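Zellwood Sequels List

Hello, and thanks for stopping by! Zellwood is a little list of novels that got a second book years after the first (often because a movie came along in between and readers kept asking). I started it in May, with a pot of tea and my own shelves, and it has grown to 794 pairs of books.

What each row holds

Title of the first book, title of the follow-up, author, the gap in years, and whether there was a film. The gap is 8 years or more in over 112 rows, which delighted me no end.

Known gaps

Translated novels are thin, I'm afraid, and I'd love help there. Short stories set in the same world are left out, and so are prequels, though I went back and forth on those for ages.

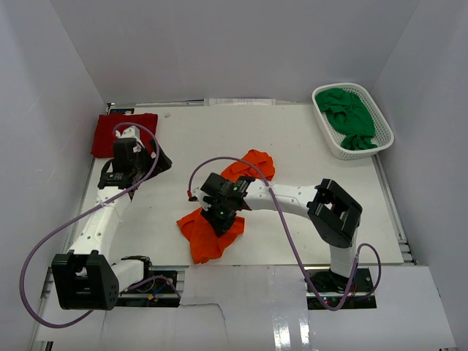 Credits

Put together by Tuncay Şimşekoğlu. Please use it however you like, and write to me if a date looks wrong!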